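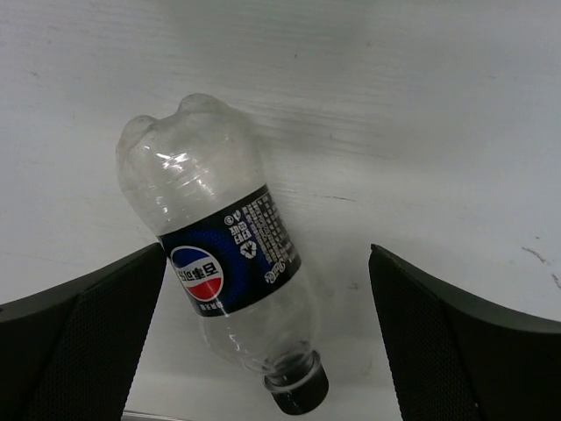
Folasade Bashir wrote to us after her first term that she had expected a recycling course to be mostly about bins, and that by week three she was spending her evenings reading council contracts. She asked us to put more of that on this page, so people would know what they were signing up for.

About Hivley

Hivley is a small training school for people who work in waste, recycling and container refunds, or who want to. We run short courses for depot staff, council officers, school groundskeepers and anyone setting up a collection point in a town that doesn't have one. An empty soft drink bottle is where most of our students start. The first unit covers what a bottle is made of, why the cap and label are often a different plastic from the body, and what a sorting line does with each.

How we started

The school opened in 2000 in a rented shopfront on the main street of Temance. There was one room, a kettle and a car park shared with the tyre place. The first course ran for six weeks and was taught from overhead transparencies. We moved to the present building on Mohmand Road in November four years later, and took over the shed at the back when the joinery closed.

We are a registered training provider and a not-for-profit. Fees cover most of our teaching costs. The rest comes from workplace training we do under contract for councils and depot operators.

What we teach

Our main program is the Certificate in Resource Recovery Practice. It takes 30 weeks part time, with classes in the evening and a block of practical work at a partner depot. Units include materials identification, contamination and how to measure it, safe manual handling, weighbridge and refund records, and reading a collection contract.

We also offer:

Container Refund Point Basics (two days)
Plastics by Resin Code (one day)
Organics and Garden Waste for Councils (four evenings)
Running a School Recycling Program (one day, held in the school holidays)

The plastics day fills first. It covers the codes from 1 to 7, with most of the time spent on PET and HDPE, and a session after lunch on the ones that cause trouble, mainly PVC and mixed trays. Students should bring closed shoes. Gloves and safety glasses are supplied.

Last year 166 people finished a course with us. Many were already working in the industry and were sent by their employer.

How we teach

Class sizes are kept small enough that everyone gets time at the bench. Assessment is practical wherever the unit allows it. There is some written work — a site plan, a contamination report and a short review of a real contract — and help is available for students who haven't studied in a while or whose first language isn't English.

Ibrahim Adebisi coordinates the certificate and takes the contracts unit. He is the person to ring about credit for previous study or work experience. Allow two weeks for a credit application, longer in January when the office is closed.

Our partners

Practical placements are hosted by Gritari, which runs the transfer station north of town. Students are inducted on site and wear the site's own hi-vis. Placement hours are normally early starts, and there is no bus at that time, so please sort out transport before you enrol.

Visiting us

The office is open weekdays from 9 to 4. Parking is off Mohmand Road, behind the shed. Enrolment forms can be collected from the front desk or posted on request.

Page last updated February 17, 2019.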